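We use cookies to remember your settings and count visits. By staying on this site you accept our cookie policy.

Flattening the bag first

I wrote last time that our mailer policy kept failing on soft parcels. Boxes were fine. Plastic mailers folded over themselves, the label ended up in a crease, and the scan station couldn't read it. Trefor Owen wanted a second scanner. I wanted to try teaching the left hand to press the bag before the right hand did anything.

The station is a bench with a measuring mat, a scan column behind it and a conveyor on the right. We call the policy Mutent. It is trained by imitation from teleoperated runs, 1,787 of them by the end of January, most done by Emlyn Parri and me.

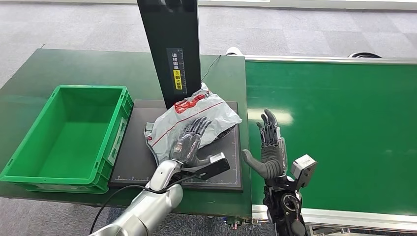 Left hand on the mailer, right hand waiting by the belt.

The only change in method was how we cut up the runs. Before, each run was one piece from pick to release. Now we mark the moment the pressing hand lets go and train the two parts with separate heads that share the same vision layers. Caradog Pugh did the marking by hand for the first 500 and wrote a small script for the rest, using finger torque. The script gets the moment wrong when the bag is very thin. We fixed those by eye.

The wrist views matter more than I expected. I took them out for one training run to save memory, and the policy started closing its fingers above the bag or beside it.

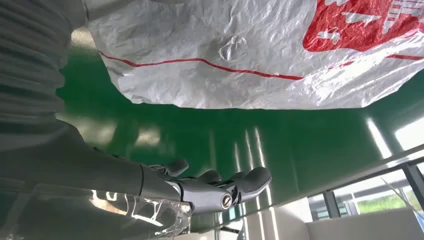 Wrist view, with the bag's edge above the fingers.

We tested on 187 mailers that weren't in the training set. The old policy got a readable label on a little over half. The new one got nearly nine in ten. It is slower, by 2 seconds a bag, and I don't have a fix for that yet. Most of the remaining failures are bags with something round inside, which roll when pressed.

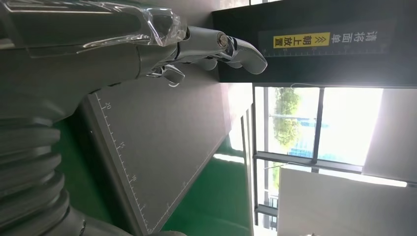

Position error is the next thing I want to measure properly. So far we only score whether the label was read, and that hides a lot. The platform has ruler scales along its edges, with 10, 15 and 20 easy to read on one of them from the wrist, so I plan to use those marks to work out where each bag sits after the press. Rodel Sebastian thinks lens distortion will spoil it near the corner. He may be right, and I'll do a calibration pass before I trust any number.

The split-run code is in our Simiyu repository under the press branch. The readme is out of date.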